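Cleaning Order and Water Use at a Bathroom Sink
Final project report, Home and Building Care
Esperanza Delacroix and Marcus Nguyen-Tran
Submitted December 18, 2016

Background

Our project started with a complaint. The residents' handbook at Garkstead tells people to rinse the sink first, spray second and wipe last. Several residents told us this leaves streaks on the dark counters, and that they end up doing the job twice. We wanted to know if a different order would save water and time.

We compared two orders. Order A is the one in the handbook. Order B starts with a dry wipe of the counter, then the basin is sprayed and scrubbed, and the rinse comes last. Sofia Michailidis, our advisor, asked us to keep the cleaner the same throughout, so we used one mix for everything.

Method

Each cleaning started with the same mess: toothpaste in the basin, soap film on the counter and a few drops of hand lotion near the faucet. We let it sit overnight. The person cleaning did not know which order came next until they drew a card. Bienvenido Salazar kept the water meter log and Ezekiel Mahmoud did the timing.

We had trouble with the meter in the first week. It was installed on the hot line only, and we had to throw out those readings -- they are not in the totals below.

Results

Total water for all the cleanings we kept was 1,804 ounces. Order B used less water than Order A on average, mostly in the final rinse. Time was close to even. Order B was faster by almost 4 seconds per cleaning, and we do not think that means much.

Streaks were the clearer result. Black counters show every mark, and the dry wipe picked up the lotion before water could spread it. With Order A we often had to go back over the counter with a second cloth. White basins came out the same either way.

Small things on the counter slowed people down more than we planned for. Cups and bottles had to be moved and put back, and some people cleaned around them. 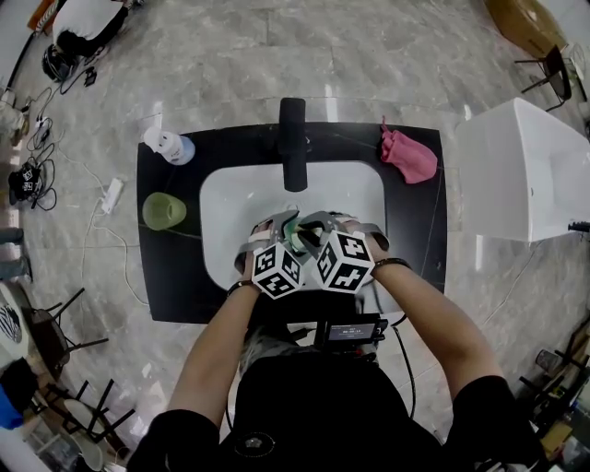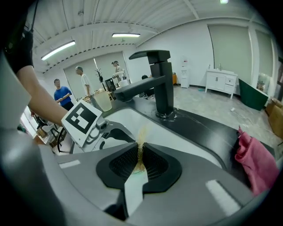 The black counter and white basin, with a cup and a pink cloth left out.

Does the order matter if the sink is cleaned every day?
Less than it does for a sink cleaned once a week. Daily cleaning keeps soap film from building up, so either order should work, but we would still wipe a dark counter dry before getting it wet.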